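Skaltar publishes its full maintenance routine for the two-arm bench cell at Farstead

By Verena Hämmerli, Skaltar press office
9/16/24

FARSTEAD - Skaltar today makes public the complete maintenance routine for its two-arm bench cell, the small work cell which the company has operated at its Farstead workshop since February. The routine was until now an internal paper. It can be read and used by any workshop, school or laboratory which runs a similar pair of arms, and no fee or registration is asked.

The cell is used for small assembly work with hand tools. One arm holds a screwdriver and the other arm has a parallel gripper with a camera above it. Both arms stand on one common rail at the front of the table, and the whole is enclosed by a structure of aluminum profiles. The parts are brought to the table in a plastic bin.

"We were asked many times by visitors how we keep such a cell in good order with only a small team," says Konrad Gruber, head of the workshop. "Until now we sent them a few pages by mail and then we answered the questions one after the other. It is better that everyone has the same text, and that it is the text we use ourselves."

What the routine contains

The document has 62 pages and is divided in a daily part, a part which is done after every 40 hours of work, and a part which is done after 1000 hours. A fourth part treats the repairs. Every part begins with the list of tools that must be ready before the power is switched off.

The daily part takes 30 minutes. The operator wipes the table, looks at the cables over their full length and moves each joint slowly by hand control from one end of its range to the other. During this movement the operator listens. A cable that rubs on a housing makes a dry sound which is easy to hear when the arm is slow and is lost completely when the arm is fast. If the sound is there, the cable loop must be laid again before any program is started.

The part after 40 hours is mainly about the rail. The bolts of the mounting plates are checked with a torque wrench, always from the inside to the outside, and each bolt receives a line of marking paint. When the line on the bolt and the line on the plate do not meet any more, the bolt has moved. In such a case it is not enough to tighten it. The arm must also be calibrated again, as the position of the base has perhaps changed by a small amount, and this small amount becomes much larger at the tip of the tool.

After 1000 hours the wrist cables are replaced, also if they look good. Kavinda Saha, who wrote this part, had a long discussion about it with her colleagues. "A cable can look new and be broken inside the jacket," she explains. "Then you have a fault which comes only in one position of the wrist, and you search for two days. The cable costs less than the two days."

The screwdriver as the point of reference

The most detailed chapter is about the alignment of the two arms to each other. In most manuals each arm is calibrated alone, against a plate or a pin. At Farstead this gave good values for each arm and still a poor result when they worked together on the same piece. Pirmin Holzer, who is responsible for the setup of the cell, therefore changed the order of the work.

In the new order the screwdriver is clamped first, and its shaft is the reference for all the rest. The left arm brings the tip to the middle of the table and stays there. The right arm then comes from the other side with its fingers open, and the camera above the gripper measures the shaft from three heights. The difference between the measured line and the calculated line is written into the controller of the right arm only. The left arm is not touched any more.
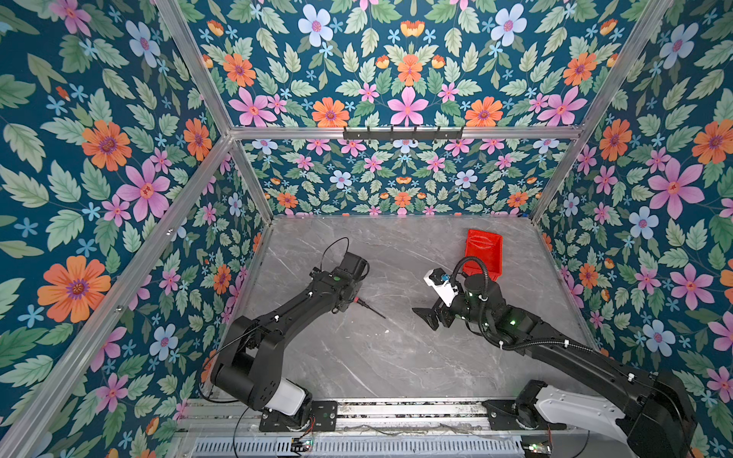 "It is a simple idea and it needs some patience," says Holzer. "The tool must be clamped every time in the same depth. If you clamp it a little deeper, all your numbers are still beautiful, but they are wrong." The chapter gives a small paper gauge, which can be printed and cut out, to control the clamping depth before each measurement.

The lens of the camera must be cleaned before the alignment and not after it. The routine is strict on this point - a light touch with the cloth can turn the housing, and then the work begins from zero.

Repairs and spare parts

For the repairs, Skaltar worked together with Clitov, the supplier of the spare cables and finger pads for the cell. Clitov has agreed that its part numbers and wiring plans may be printed in the document. The instructions for changing a finger pad, for replacing a wrist cable and for removing one arm from the rail while the other one stays mounted are each written on a single sheet, so that the sheet can lie next to the cell during the work.

The routine was tested before publication by a second team, at the training center Lozano. Chun-hung Lam, the instructor there, followed it with trainees who had never opened a robot arm before. "They found places where the text was clear only for the person who wrote it," says Lam. "For example, it said to loosen the conduit, but it did not say at which end. These places are corrected now." Several of the trainees are named in the document for their corrections.

The first edition does not treat the replacement of the joint motors. This work is still done by the manufacturer of the arms, and Skaltar advises strongly not to try it with the description of another machine. A second edition with a longer chapter about the controller boards is in preparation. Readers who find mistakes are asked to write to the workshop, with the page number and, if possible, the serial number of the arm.

Availability

The maintenance routine is available in English and German from the Skaltar workshop, and a printed copy in a washable cover can be ordered for the cost of printing and postage. Workshops that wish to see the alignment done on the machine can ask for a visit at Farstead in small groups.

Contact: Verena Hämmerli, Press Office, Skaltar, Farstead | © 2024 Skaltar. All rights reserved. | Back to top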